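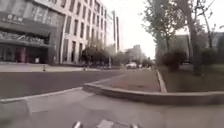 *Page last changed: November*

## Join the Citar wallet study

We're looking for people who use crypto wallets in real life – to pay a friend, to save a little, to swap one token for another – and who would enjoy telling us where it goes wrong. Citar is a small open-source wallet, and the next version is being planned right now, so what you say will shape it!

You don't need to be an expert. In our last round, 946 people filled in the survey and almost half had owned a wallet for less than a year. Some of the best comments came from them (the whole "recovery phrase" screen got rewritten, thank goodness).

**What you'd do**

- Install the test build on your own phone or laptop
- Try 3 short tasks a week for six weeks, using test coins only
- Join one video call with Candela Benítez or Wiroj Wattanapong, who run the sessions

Calls can be in English, Spanish or Thai. Evening slots are fine, the latest starts at 8:30 p.m.

**Who can join**

Anyone 18 or over who has sent at least one transaction from a wallet they control themselves. Exchange-only accounts don't count this time, sorry. If you work for Flindeck or another wallet maker, please say so on the form.

We will never ask for your recovery phrase or private keys. If someone does so in our name, write to Vilém Šimko right away.

**Thanks and payment**

Everyone who finishes gets a $60 gift card and, if they want it, their name in the release notes.

To sign up, use the form on the Citar community page and put "wallet study" in the first box. Kanokwan Yimyam reads every entry and will write back either way.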